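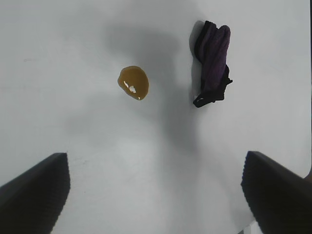 Spill and cloth on the white table, gripper open.

I've been rewriting our house rules for wiping tasks, mostly after a long argument with Rok Hoxha over what counts as a finished wipe. The old sheet ran to 22 rules and people skipped most of them. The new one has 14.

The ones that matter most to me:

Put the cloth beside the spill, never on it. Start with the fingers open and clear of everything. Keep liquid away from the table edge. If any gets on the fingers, stop the arm and clean them by hand before going on. Change the cloth after 5 runs, even if it looks fine.

Rok wanted a rule about shadows too, as the arm's own shadow often falls over the liquid. I've left that as a note for now. Annapurna Chettiar is trying the sheet at Sturnthorpe in September and I'll post her changes when I have them.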